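The table, again

1/21/22

I cleared this table in February once and told everyone it would stay clear. Ten months of bread crusts later, I have withdrawn the statement.
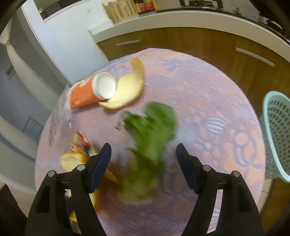
Karla Maldonado wrote in to suggest a 5-minute rule: greens first, wrappers second, and no sitting down until the cloth shows.

Fine, Karla. Greens first. The crusts I blame on myself. The snack packet had a panda on it, tongue out, and I resent being judged by packaging.
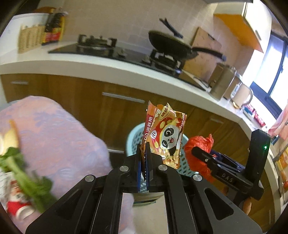 Torn open at the top. Panda unrepentant.

The cup goes next, after coffee.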